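I went to Stistcombe in April wanting to see a robot put away crockery, and I spent most of the day watching somebody delete things. Marwan Fakhoury runs planning software at Jornia, and his screen was a long list of kitchen recordings, 1,568 of them, each waiting to be split into reach, close, lift and let go. By lunch he'd tossed 286 (I would have kept nearly all of them!).

His planner, Brunach, picks the next few inches of movement and then picks again, over and over, so one sloppy label can teach it to close too early. I asked if he could write a rule for that. He laughed and passed me the mouse.
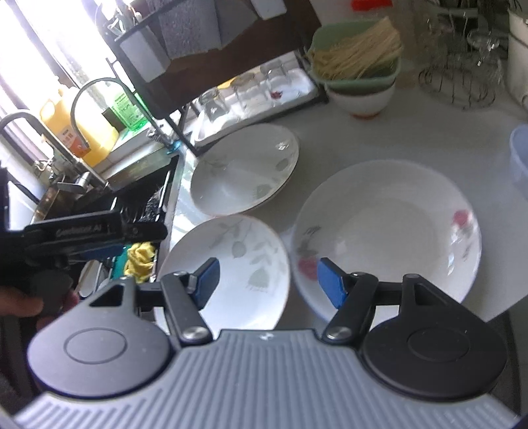

Labeling a reach is much harder than I'd figured. Where does it end? With the blue pads spread across the gap between a leafy bowl and a flowered plate, I honestly couldn't tell which dish was the target, so I typed "bowl" and hoped. Marwan changed it to "undecided," a label he added last winter, and went back to his list.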